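Rebane Community Recycling Program
Second progress report to the Plavik Fund
Submitted 9/28/02

Summary

The grant pays for household sorting and collection in the parts of Rebane that had no curbside service. Collection is running on both planned routes. Spending is under budget on printing and over budget on fuel. One task from the work plan, the apartment building drop-off points, is behind and will carry into the next period. We are not asking for more money at this time, but we are asking for a change between budget lines, described at the end.

Collection routes

The north route started first and now runs every week. The south route started later than planned because the truck we lease from Liravley needed brake work and no spare was available. It has run on schedule since then. The south route has 17 streets. Three of them are too narrow for the truck to turn around in, so residents there carry their material to the corner. We expected complaints about this and have received few.

Glass is still the hardest material to handle. Ziment, the company that takes our glass, changed its rules during the summer and no longer accepts window glass or drinking glasses mixed in with bottles and jars. Two loads were sent back before we understood the new rule. We paid the return haul on both. The printed guide has been corrected and the old copies thrown out.

Paper has gone better. The price dropped in early summer and has stayed low, but the buyer has taken everything we brought and has not rejected a load. Cardboard is kept separate now. Residents were told to flatten boxes and tie them. Most flatten them, few tie them, and the crew has stopped leaving notes about it.

Household sorting

We asked households to sort into separate containers at home and set them out together on collection day. The original proposal called for stickers only, on the theory that people would use whatever containers they already had. That worked on the north route. On the south route the crew had trouble telling recyclables from trash, and some material went to the landfill that should not have.

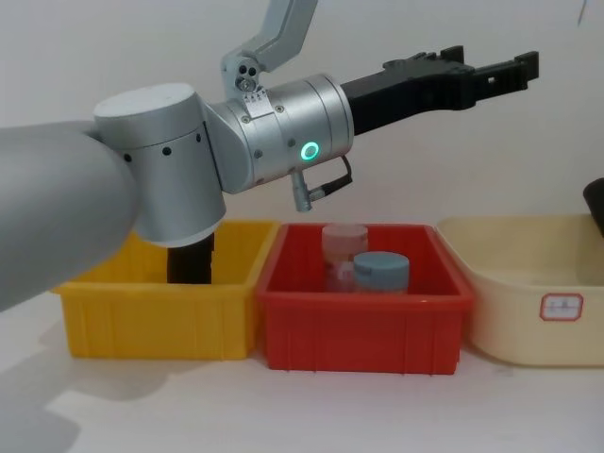
Did households on the south route sort better once they had containers of a set color? They did for paper and cans, where the crew now leaves very little behind, but glass still comes out mixed with other things and we don't expect color alone to fix that.

We have handed out containers to 50 households on the south route as a trial. The supplier charges less per piece on a larger order, and if the trial holds up through November we would like to place one. Replacement is the open question. A few containers have already blown into the road or been run over, and the work plan has no money set aside for new ones.

Outreach

The guide was mailed to every address on both routes. A second mailing went only to the south route with the new glass rules. We held 2 public meetings, one at the library and one at the fire hall. The library meeting was well attended. The fire hall meeting fell on the same night as a high school game and drew mostly people who lived next door.

The most common question at both was what to do with plastic bags. The answer is still to put them in the trash. Our sorting line can't take them and they wrap around the rollers – clearing them costs the crew part of a morning when it happens.

Apartment buildings

The work plan listed 16 drop-off points at apartment buildings by the end of this period. Fewer than half are in place. The owners of the larger buildings want a written agreement that covers cleanup and insurance, and our draft has been with the town's lawyer since July. Small buildings have been easier, and most agreed over the phone. We expect to finish the rest in the next period if the agreement comes back in time.

Budget

Printing came in under budget because the corrected guide was done on a single sheet. Fuel is over, mostly due to the extra trips while the truck was out of service and we were using a pickup. The rejected glass loads were charged to hauling, which is now close to its limit.

We ask permission to move the unspent printing money to hauling and fuel. The total would not change. A revised budget sheet is attached, along with tonnage by route and the current glass rules from Ziment.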